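Notes on running a hand-held gripper at home, 20 August 2021

These are workshop and household tips for people building or tuning a two-finger gripper without a proper lab. Most of them came out of the towel work Nuria Feyisa and I did for the Bumetti build, which is a small folding-and-putting-away rig. The arm stays at the shared workshop on Jalla. The hand-held version goes home with whoever has time.

## Before you start

Wipe the hub housings with a dry microfiber cloth. Dust collects on matte black plastic faster than anywhere else on the tool, and once it works into the pivot line the jaws begin to feel gritty at the end of their travel. Do not use spray cleaner. Put the cloth under a fingernail and run it around the recessed caps.

Open and close the jaws 100 times by hand before the first grasp of a session. Ours loosens up slightly over the first few dozen cycles, and readings taken cold do not match readings taken later. If the linkage clicks, stop and check the rivets for side play. Push each one with a toothpick. A good rivet does not move when pushed.

Check both finger pads against a straight edge. A pad that has lifted at one corner will pick up a towel perfectly well and then drop it on the turn. Press the corner down, hold for a minute, and if it lifts again replace the adhesive. Thin double-sided foam works. Carpet tape leaves a residue that takes longer to clean than the pad takes to make.

## Pads for cloth

We tried four surfaces and kept two. Mismatched pads are fine for cloth provided the total thickness is the same on both sides. If one side is thicker, the tips meet off center and the cloth rolls out toward the thin side.

- Fine texture holds smooth cotton and slips on terry.
- A grid holds terry and marks satin.
- Bare plastic holds nothing thinner than a washcloth.
- Kitchen drawer liner works for an afternoon, then tears at the tip.

Wash pads in warm water with one drop of dish soap. Let them dry overnight. Fabric softener residue from the laundry is the usual cause of a pad that "went bad" — wash it before you throw it out.

## Choosing the work surface

A bare tabletop is the worst place to learn to grasp a towel. The fingertips skid, the cloth skids with them, and the operator starts pressing down to compensate. Put a tablecloth under the work. It gives the tips something to push into and lets them get under a fold.

Checks are useful. With a checked cloth you can set an object down on the same squares each time without taping marks to the furniture. Keep the checks larger than the fingertip or you will lose track of which square you are on. Clip the cloth at the back edge if it creeps.

A low surface is easier on the wrist than a counter. At counter height the elbow comes up and the tool tips forward, so the pads arrive at an angle. Kneeling on a cushion is better than bending from a chair. After 72 grasps in one sitting my own hand was shaking enough to show in the log, and I now break well before that.

## Approaching a crumpled towel

Open the jaws wider than looks necessary. The common error is to set the opening to the size of the fold you mean to take, which leaves no room for the cloth to spread as the pads come in. Start wide, straddle the cloth, lower until the tips just touch the surface, then close at an even speed.
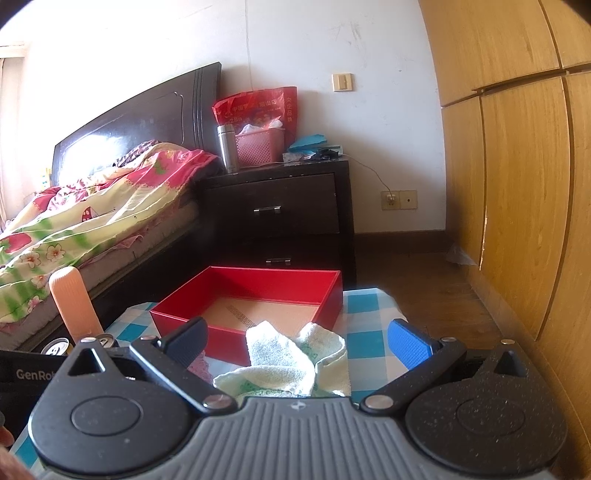 *Jaws open on either side of the towel, red box behind it.*

Take the towel near its thickest part. Corners are tempting and they do hang neatly, but a corner grasp has one layer of cloth in it and will pull free if the towel catches on anything. Save corners for the folding step, after the towel is lying flat.

Once closed, wait one full second before lifting. Lift straight up to clear the surface, then move sideways. Dragging the towel across the tablecloth pulls the tablecloth too, and then your squares are wrong for the next run.

For placing into an open box, the walls matter more than the floor. Carry the towel higher than the far wall, stop over the middle, lower it, and open slowly. Opening fast flicks the trailing edge over the side. A tall-walled box needs more clearance at the linkage than at the fingertips, so test it empty first. Ours caught on the rim in 517 mode until Hamdia Woldegiorgis shortened the lowering distance. (517 is just the number of the settings file. There is no 516 worth keeping.)

## Lighting

Daylight from the side is good. Daylight from behind the work makes the operator squint and hides the lower edge of the cloth. Light, thin curtains are enough to take the glare off. Glossy box walls throw reflections, so if you are logging video turn the box until the bright patch leaves the inside face.

Do not mix morning and evening runs in one batch. We did this in July and had to sort them by hand.

## Other items on the surface

Leave a few unrelated things out if the tool will be used in lived-in rooms. Drink cans are good — they roll, they are slick, and they show immediately if your approach path is too low. Use empties.

Keep charging cables and anything with hot liquid outside arm's reach. Plastic bags go off the floor before you begin. They stick to socks and they blow about when someone opens a door.

## Keeping a record

One line per run is sufficient: surface, object, pad pair, result. Hamdia keeps hers in a school notebook and types them up on Sundays. Our numbering reached 632 before we found that two people had been starting from different pages, so assign blocks in advance.

Write failures down in the same words every time. We use "missed," "slipped," "caught," and "spilled." "Sort of worked" is recorded as "slipped."

## Storage

Store the tool with the jaws slightly open so the pads do not take a set. A padded camera case is adequate. Avilell sells a cut foam insert that fits after trimming 5 mm from one side with a bread knife; the Tesfamariam one is softer and sheds crumbs into the hubs.

Still open: pad wear on terry after repeated washing, and whether the blue grid material can be bought in a thinner sheet. Nuria is checking the second.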